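The Drandau garment steamer, after a winter of shirts

I gave up on ironing somewhere in my thirties and have been paying for it at weddings ever since. So when my sister-in-law, Saadet Bayram, announced she was done lending me her iron and I could buy something of my own, I went looking for a steamer. The Drandau handheld set me back $80 in the August sales, marked down from a figure I doubt anyone ever paid.

It holds 243 millilitres, a number the box is very proud of. In practice that's two business shirts and one leg of a pair of trousers. The second leg has to wait while you go back to the tap, which gives you time to think about what you've done with your life. Heat-up is quick enough. I fill the kettle, turn the steamer on, and it's ready well before the tea is.

Let's start with what it does well. Linen relaxes nicely. Viscose dresses (not mine, I was asked) drop straight in one pass. Wool jumpers come up looking far more expensive than they were. It also took the smell of a barbecue out of a jacket, and I'd have kept it for that alone.

Cotton is another matter. On a hanger, a heavy cotton shirt just swings away from you like a kid avoiding sunscreen. You need it flat, on a cloth, pulled out to the edges before you go near it with steam.

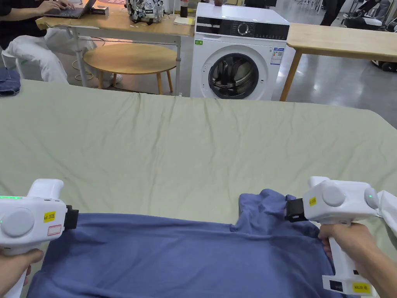
Blue-grey garment laid out on the big table, one fold still up.

Even flat, the placket and collar need holding taut, and the Drandau has no clip or press plate to help. The older Stimis my neighbour Chepkoech Kariuki owns comes with a little hinged paddle that goes behind the collar. It looks like something from a dentist's drawer and works beautifully. She's had hers five years and descales it with vinegar, against the express wishes of the manual.

The cord is the other gripe. It's long enough to reach the table but leaves the head at an angle that sooner or later makes it spit. Tip it past level and you'll get a neat row of water spots across whatever you were about to wear. I keep a tea towel over one shoulder now, like a waiter.

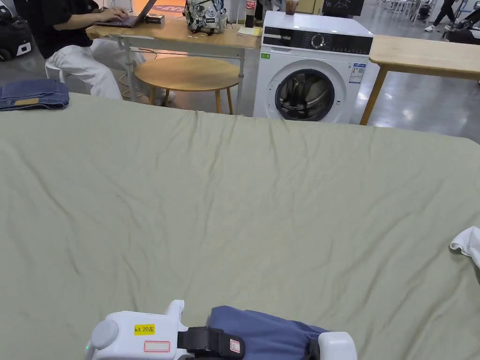 Big flat things are where I'd tell you to save your money. I tried a tablecloth before Christmas lunch and went through three tanks to get it from crumpled to slightly less crumpled. Curtains are fine, provided they're already hanging and you own a stepladder. Sheets I no longer discuss.

Would I buy it again? For travel and for knits, yes. If you wear cotton shirts every day, find a Stimis second-hand, or make up with whoever owns the iron. Saadet and I are still negotiating.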